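Gosa folding table, white top — three months in

Quick one before I have to get the kids. Somebody in the Letadton thread asked if the Gosa was worth it over the Hájek and I said I'd write it up properly, so. Semi-properly.

Bought it in January, paid $471 delivered, which hurt a bit. Came flat in one carton, heavy, courier left it at the bottom of the steps. Legs fold, top is white, no drawers, no fancy anything. Seats four with elbows in. I use it as a dinner table maybe twice a week and the rest of the time it's for paper. Cards, invitations, cutting, folding, glueing, all of it.

Assembly. Instructions are one sheet, drawings only, step 3 is printed the wrong way round (legs go on with the brace facing IN, ignore the arrow). Took me 22 minutes, and that was with a phone call in the middle. You get an allen key, use your own, theirs is made of cheese.

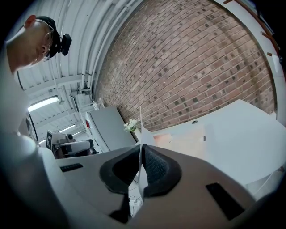
Paper work is where I was fussiest, becuase my old table had a grain you could feel through anything lighter than cardstock. Every pencil line came out wobbly. No trouble like that on the Gosa. I do a lot of lifting single sheets and standing them up to check for a curl or a rough cut, and a thin white sheet held upright against brown and tan brick shows you every wonky edge, far better than against a painted wall. So if you've got brick, put the table near it. Free tip. Against the white top it's the opposite problem, white paper just vanishes, I've swept perfectly good offcuts into the recycling more than once.

Glue comes off with a damp cloth if you're quick. If you're not quick, plastic scraper, fine. Felt marker took some metho and a bit of swearing. Haven't tried a hot mug straight on it and not going to, there's a warning in the booklet and I believe it.

Colour. Listing says "white", it's white. Shows crumbs, shows pencil dust, shows everything. Wiping it constantly. I don't mind, my sister Celina minds a great deal and says she'd have gone the grey.

Wobble: a little on the long side if you lean on it. Mine's on old floorboards so some of that's the house. Felt pads under two legs sorted most of it. Wouldn't want to run a sewing machine on it flat out though. Dušan next door has the bigger size and says same, only more so.

Height is good for standing work if you're short. I'm short. Anyone tall is going to be leaning right over it and will feel it in the lower back after an hour.

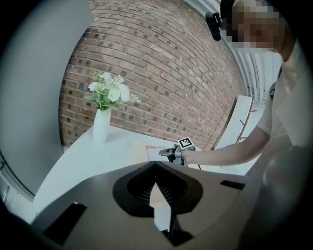 The size is right for keeping something nice at one end and still having room to work, which was the whole argument for it at my place. Mine has the white vase with the fake flowers, cream and white, some of them rose-like, and it stays put while I use the rest. Old table, everything had to come off before I could lay out a single sheet. Tall skinny-necked vase on a table with a wobble, yes I know. Hasn't gone over yet. Blob of museum putty underneath.

Folding it away — I've done it 7 times. The catches are stiff and they pinch. Stiffest one has loosened up since but still watch your thumb. Folded it goes behind a door, just. Measure your door first, the website gives the folded depth without the feet and the feet stick out. That's my biggest gripe really, I emailed them and got a reply from a Miloslav Zelenák who was very nice and said they'd fix the listing. Not fixed as of this morning.

Versus the Hájek: I had a lend of Anežka's for a weekend before I bought. Hájek is steadier, no contest. But the top has a texture like orange peel and you can't write on a single sheet without a mat under it. If you only want to eat off it get the Hájek. For paper, Gosa.

Good
smooth top, propery smooth
goes together fast
wipes clean
corners are rounded, hips say thanks

Not so good
stiff catches
wobble on the long side
white on white, losing your paper
price
folded depth on the site is wrong

Would I buy again, yes, on sale. Mollotley had them discounted a while back and I missed it, still cross.

Edit: Cremilda asked about the replacement feet, they do sell them, screw-in type, pack of four. Ask for them by email, they aren't on the site.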